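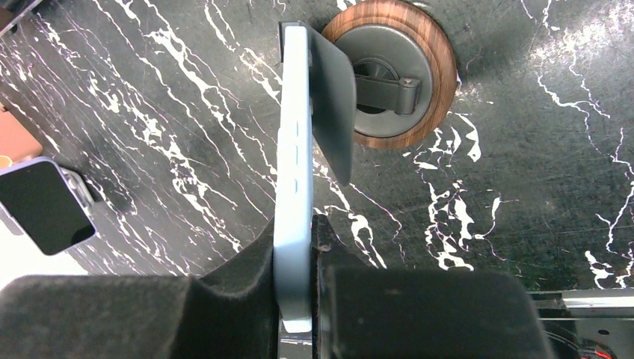
Galería: fundas y accesorios de escritorio

Esta página reúne las fundas de teléfono que tenemos ahora mismo en el estudio. El criterio de selección es el perfil lateral: posición de los botones, acabado de la superficie y accesorios en la parte trasera. El texto es de Vasco Abreu y la revisión, de Conceição Cordeiro.

Funda azul claro, acabado mate en tono pastel. Tres ranuras en el lateral, en línea vertical y de longitud decreciente: larga, media, corta. El azul de las ranuras es algo más oscuro que el del resto. Bisel discreto en los dos extremos.

Panel trasero rectangular, gris pizarra oscuro, liso. Por la forma podría ser tarjetero o soporte abatible – la ficha no lo aclara y queda pendiente de consulta con Flekier.

Mesa con pieza redonda encastrada, tipo pasacables: aro de madera marrón con veta visible y disco gris rehundido en el interior.

La serie de octubre añadirá 4 modelos, todos con panel o anilla. Las medidas se publicarán en la tabla general.

Comentarios (3)

Oduor Nyamweya: ¿El bisel sobresale lo suficiente para apoyar el teléfono boca abajo? En la mía, de otra marca, no.

Vasco Abreu: No lo hemos medido todavía. Irá en la tabla.

Þórey Østergaard: Con panel trasero la carga inalámbrica suele fallar. Convendría una columna para ese dato.

Este sitio utiliza cookies propias y de terceros con fines estadísticos. Si continúa navegando, acepta su uso. Aceptar | Configurar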